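**Folding on the bed - speaker notes**

Home skills evening, May. Slot starts after the coffee break. Bring: six long-sleeved shirts from the dryer pile, the laminated steps, water. Zainab Okeke has the spare clicker.

## Opening (stand up front, no slides yet)

Hello everyone! I'm so glad the room is full for a talk on folding shirts. Ask for hands: who folds on the bed? Who folds on the couch? Who lives out of the basket? (Wait for the laugh, it always comes from the basket people, and I was one of them for years.)

Tell the Guerra Street story. My first apartment there had one table, and the table had a sewing machine on it, so every scrap of laundry I owned got folded on the bed. I thought I was making do. Then I moved somewhere with a proper counter and I missed the bed like crazy! It's wide, it's at a height I can kneel beside, and when I want to sleep I have to finish the job.

Thank Anderson Trindade for the invitation. Mention that the handout is by the door and that the steps on it are numbered the same way as tonight's.

## Part one - getting the bed ready

- Pull the duvet straight first. Two tugs at the foot, one at each side. It doesn't have to look like a hotel.
- A puffy duvet gives under the shirt, so press a flat patch with your forearm where you're going to work.
- Pillows go to the floor or a chair.
- Toys, chargers, hair clips: push them up to the headboard end. You can keep them on the bed, just keep them out of the sleeves' way.
- Decide now where finished shirts will go. I use the foot of the bed, left corner.

Say this slowly, people write it down: one shirt on the bed at a time. The rest stay in the basket. If you tip the whole load out you lose your flat patch, and you'll spend the next ten minutes moving piles from one side to the other. (Act this out. Nizar Daher did it with me at the rehearsal and we had far too much fun.)

## Part two - the long-sleeved shirt

Why start with this one? It's the shirt people ask me about most. T-shirts are friendly. Button-downs at least have a stiff collar to hold on to. A plain cotton long-sleeve has two floppy arms and very little structure, and it comes out of the dryer in a knot.

Pick a shirt from the basket and do it live. Talk while you work:

1. Find the neckline. Before anything else! Once you know where the neck is, you know where everything is.
2. Find the hem and draw it away from the neck until the body opens out.
3. Free the sleeves. Pull each one from the cuff, gently, out to the side.
4. Smooth from the middle toward the edges with a flat hand.
5. Turn it face down. Sleeves in across the back, each folded down along the body.
6. Sides in by a third, then fold up from the hem in 3.

Hold up the finished one. Let the front row pass it around - it comes back unfolded every time and that's fine, use it for the second demo.

Common snags to mention if there's time:

- Sleeve inside out: reach in from the shoulder, grab the cuff, pull it back through.
- Hem rolled up on itself: pinch it and run your fingers along from seam to seam.
- Deep creases: spread it flat, smooth it twice, and let it sit while you do socks.

## Part three - the state most shirts start in

Click to the slide. Pause and let them look at it.

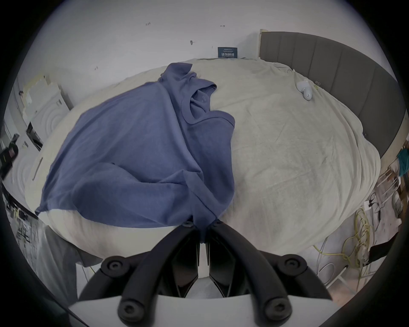

What do you take hold of first when a shirt is all bunched up? The neckline, every time, and after that the hem, drawn out straight so the body can open.

Back to the slide now. Point out the round collar up toward the middle of the bed and the sleeve going off toward the lower left. I love this stage! All those folds in the body look like a lot of work, and yet the neck is already in plain view and so is a sleeve. Ask somebody in the second row to say what they'd do next. Take two or three answers and don't correct anyone too fast.

Color note: blue-gray on an off-white cover is easy to read. If your shirts and your bedding are the same color, throw a towel down first. Zuleica Brandão taught me that one with a navy sweater on a navy quilt, and I've used it ever since.

## Practice round

Pairs. One basket per pair, same six steps. Ten minutes, music on low. Walk the room and look for:

- people skipping step four (nearly everybody)
- people folding in the air under their chin. It's a lovely old habit, let them keep it if the fold comes out square
- people helping too much. Each partner does a full shirt alone

Valquíria Meireles will call time.

## Closing

Ask what they'd like next: fitted sheets or kids' clothes? Write the votes on the board. I'm hoping for fitted sheets, I have a whole bit with a queen size and a doorknob.

Remind them that baskets go back to the hall closet and handouts are free to take. Clicker to Zainab.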